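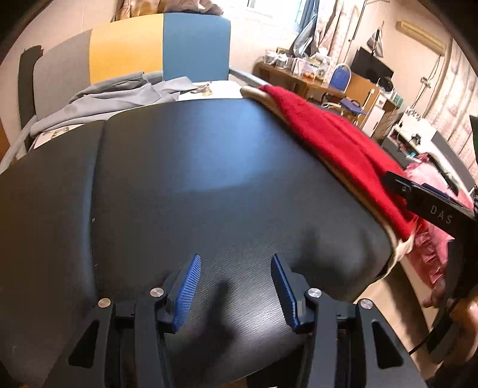
Nektarios Raptis 说，写作那一项别再背模板了，他背了三套，考场上一套也没对上题目，最后写得最顺的一句是自己的名字。

我看完这条留言更慌了，所以单独开一帖。

背景：申请秋季入学的硕士，学校要语言成绩，报的是机考。词汇书是 Grukby 那本，背到字母 C 已经两轮了，C 后面的世界我不太了解。模考阅读还行，听力凑合，写作永远卡在同一个分数，像交了月租。

想问的是：剩下 7 周，写作该自己练，还是报 Ballow 的批改班？学费 2,000，对我来说不算小钱。另外，单项没到线但总分够了，学校一般会不会睁一只眼闭一只眼？

发帖：半截粉笔
2026年7月6日

灰毛衣老师

先说最后一个：看院系。有的写明单项最低线，差半分也照样退回来；有的只看总分。去翻你那个项目的录取要求页，翻不到就写邮件问，语气客气点，附上申请号。论坛上说“一般没事”的人，不负责给你发录取信。

写作卡分，多半是论证没展开。拿一篇旧作文，把每段第一句抄出来连着读，要是读起来像同一句话换了四件外套，问题就在这儿。每周写 2 篇，限时，隔天自己改一遍再给别人看。

批改班可以报，但先要一份批改样稿。满篇只有“用词可更丰富”的，这种评语我家打印机也能出。

词汇书请从 D 开始背。

Tóth

我报过 Ballow，三月那期。老师人不错，就是批得慢，我第一篇的评语回来时，我已经忘了自己当时支持哪一方。后来换成 Dokeck 的小组互改，不要钱，水平参差，有位组员把我所有逗号都改成了分号。分数倒是涨了一点，不知道算谁的。

路过的鸭

同卡写作，蹲一个。楼主背完 C 了说一声。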